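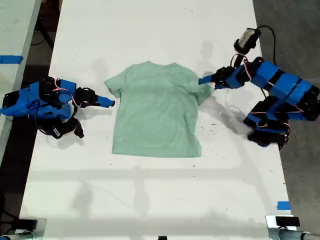 3.2 Spreading out before folding

I used to think folding was the hard part of laundry. Then I went through our 91 folding diaries with Daithí Kavanagh, and people kept grumbling about the step before it — getting the shirt flat. Sleeves were the worst (mine too!). Most folders pulled them out to the sides first and smoothed the chest afterward, and 58 diaries mention leaving small wrinkles alone. Figure 3 plots time spent on each step for T-shirts only.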